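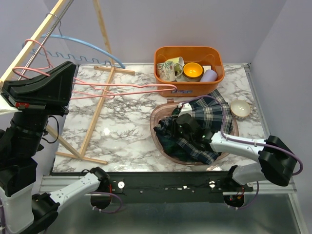 Morkuvow: README

Morkuvow is a small Python package for working out what a trapped, weakly interacting Bose gas looks like at very low temperature. You give it a trap shape, an atom number and a scattering length, and it relaxes the Gross-Pitaevskii equation in imaginary time until it settles on the ground state. It then runs forward in real time if you want to stir things up — and you should, the vortices are lovely!

Getting started

pip install morkuvow
morkuvow run examples/pancake.toml

The pancake example takes 17 seconds on my laptop. It writes the density, the phase and the chemical potential to a single HDF5 file.

What's in the reference set

There are 124 ground states in the reference folder, all on a square grid and all in harmonic oscillator units. The Dovent half of the folder names (dovent_a, dovent_b) marks runs with a rotating trap. Anything starting with lodisier is a two-species mixture, and those are my favourites, especially where the two clouds push each other apart and one ends up as a shell.

Known problems

Very long, thin traps converge slowly. Try halving the time step before you open an issue.
The mixture solver needs over 80 grid points per side, otherwise the boundary between species comes out jagged.
Thermal atoms are left out completely. Near the critical temperature the answers will be wrong, however smooth they look.

Changes in version 2

New split-step solver, much quicker than the old one. The Bíró plotting style is now the default (finally, readable phase maps). Config files from version 1 still load.

Bug reports and odd-looking vortices are very welcome — send the config file along with the plot.

Maintained by Amos Escobedo. MIT licence.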